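List home | Threads | Next by date | Search

Cristóvão Louro, October
2 min read

Subject: Re: reset rules for two-arm cells

> Do we really need a written reset procedure? At Plodus we
> just put the objects back more or less where they were and
> start the next run. Has anyone seen it matter?

Yes, please write one! I was on the fence until we went back over 134 runs on the Mesero cell and tried to sort out which failures were the policy and which were us. For 14 of them we couldn't say, and in every case the trouble was the start state. One person's "more or less" had a bottle lying down, another's had it standing, and the notes just said "bottles, table."

So our draft now asks for three things before anyone hits start. Write down each object's pose (upright or on its side, and which way the neck points). List caps as objects of their own if they're off the bottle. And check the cable loops with both arms at their start pose – slack that looks fine at rest can drag over whatever is parked at the side. 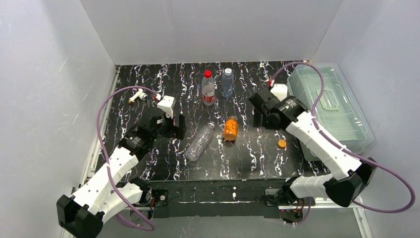
The other rule I'd love to see adopted is a hands-out rule. Both arms stopped, stop confirmed out loud, and only then does anyone reach in to move things. Jostell already works this way and they tell me it adds roughly 800 seconds to a long day, which seems like a bargain to me.

Still open: who signs off when 2 operators share a shift? Oosthuizen wants one name per run, I'd be happy with both. If you have wording that works in your lab, send it over and I'll fold it into the next draft.

Cristóvão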